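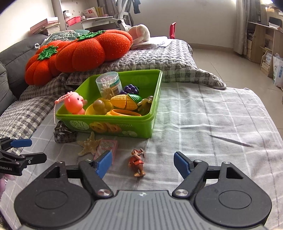
Leave the junk box alone

Writing this fast, I have 45 minutes before I have to be somewhere and I want it out of my system.

There is a kind of tidying advice I have come to hate. It goes: everything you own should live with its own kind. Hair things with hair things. Toys with toys. Bathroom stuff in the bathroom. Food tins for food. You walk through the house with five baskets and at the end everything is home, and you are supposed to feel calm.

I did it. Twice. The second time in June, with Anisa Nugroho's printed checklist taped to the closet door, and I followed every line. Felt calm for maybe a day. Then I couldn't find the cotton swabs.

So, my argument. A mixed box is a system. A bad looking one, fine. But look at what goes in a good one. Cotton swabs in their clear tub. Toy grapes. A toy corn cob, the kind that comes in pieces so a child can chop it. A pink pig with big ears and a beaded strap that hangs over the side no matter how you put him in. Ask an organizer and that's a bathroom item, two kitchen toys and a keychain or whatever he is. Ask the person who uses the box and it's the stuff you want within reach of the bed. One category. It just doesn't have a name you can print on a label.

And the box itself! Bright green plastic with yellow baked snacks printed on the front. I would not trade it for any amount of linen bins. You can see that green from the hallway. Say "it's in the green box" and a four year old can go get it, a grandmother can go get it. Try that with a row of matching beige bins from Rustirlow, all with the same little tag. I had 4 of those. I opened all of them every single time.

Azlan Yusof and I have argued about this for years. His position is that mixing is just putting off a decision. You don't know where the clip goes so you throw it in the box. And yes. Sometimes. I've got a brown hair clip that has been near a box, next to a box, under a box, and has never once been in a box for a whole night. A starfish too. Where does a starfish go? I asked him. He said "with the decorations." We don't have decorations. We have a starfish.

Putting off a decision is not a crime anyway. Most of the decisions I made in that big June sort were wrong, and I made them because the checklist said to keep moving. The little dwarf with the pickaxe went to a bin called FIGURES, high shelf. He'd been a bed toy. He had a job, he dug in the blankets. Put him on a shelf and he is a small plastic man in a red outfit and no one plays with him. Put him back on the sheet and he's working again by bedtime.

That's the part the advice leaves out. Things get used where they get dropped. If the toy corn is always on the bed, maybe the bed is where the corn belongs. Move the box to the corn.

I'm not saying never sort. Eilidh Tosh, who read this half done, said it sounded like I was defending filth, and I'm not. Twenty minutes now and then, tip the whole thing out on the bed, on a flat sheet so the small bits don't roll off. Shake out the crumbs. Throw away what's broken. Paper and cards and packets, look at each one, they breed. Anything sharp or any medicine goes somewhere else, high up, no debate. Swabs I keep in if the lid is good, other parents will disagree and thats ok.

Then put it all back in the same box. Do not be tempted at this point. You will see the piles on the sheet and think, well, while it's out I could just. No. Big things at the bottom, swabs at the back, pig on the side. Done.

What does a tidy room even have to prove? If I can find the clip and the kid can find the grapes then the room works. I've been in rooms that looked like the Tarard catalog where it took three people to find a band aid.

The checklist is off the closet door. It left tape marks. The beige bins are in the hall if anyone local wants them, lids included, one has a crack in teh corner.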